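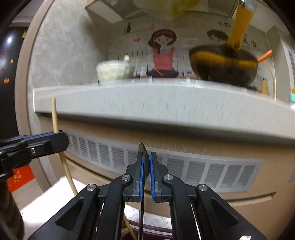

플라데일(Flardale) 주방 조리도구 구성 안내

제품 개요
플라데일은 Stonness가 공급하는 가정용 및 소규모 조리실용 도구 구성입니다. 금속 조리도구, 목재 스틱, 흰색 볼, 깊은 프라이팬으로 이루어지며 품목별 단품 주문이 가능합니다. 조리대는 구성에 포함되지 않습니다.

금속 조리도구
광택 마감. 머리 부분은 끝이 뾰족하고 곡면으로 처리되어 있으며, 자루는 가늘고 긴 형태입니다. 소스나 국물을 소량 옮겨 담는 용도에 적합합니다. 식기세척기 사용 가능. 염소계 표백제에 담가 두지 마십시오.

목재 스틱
밝은색 목재, 끝이 뭉툭한 긴 형태. 표면에 도료를 사용하지 않았습니다. 세척 후 물기를 닦고 세워서 건조하십시오. 식기세척기와 전자레인지에는 사용할 수 없습니다. 식용 오일 도포는 2개월 간격을 권장합니다.

볼
흰색, 외면 각면 처리. 전자레인지 사용 가능. 오븐 및 직화 사용 불가. 급격한 온도 변화는 균열의 원인이 됩니다.

깊은 프라이팬
몸체는 어두운색, 손잡이는 폭이 넓은 황주황색이며 손잡이 끝에 은색 금속 캡이 있습니다. 측면에도 같은 계열의 색띠가 둘러져 있습니다. 오븐 사용 시 상한 온도는 200 °C입니다. 빈 팬을 강불에 3분 이상 올려 두지 마십시오. 손잡이 캡은 분리되지 않는 구조이므로 임의로 돌리거나 당기지 마십시오.

설치 환경
권장 조리대 높이는 85 cm입니다. 회백색 계열의 두꺼운 상판에서는 팬 바닥의 긁힘 자국이 눈에 띌 수 있으므로 팬을 밀어서 옮기지 마십시오. 가열한 팬은 반드시 받침 위에 놓으십시오.

주문 및 교체 부품
목재 스틱은 2개 단위로 출고됩니다. 볼과 프라이팬은 낱개 포장입니다. 프라이팬 손잡이 교체는 Zeseck 서비스 창구에서 접수하며, 접수 시 팬 바닥면의 제조 번호가 필요합니다. 업소용 대량 견적은 Kołodziej 대리점으로 문의하십시오.

보증
프라이팬 손잡이 결합부는 구입일로부터 2년간 보증합니다. 목재의 색 변화, 금속 표면의 잔흠집, 낙하에 의한 볼 파손은 보증 대상에서 제외됩니다.

기술 문의: Stonness 제품지원부, Everaldo Guerra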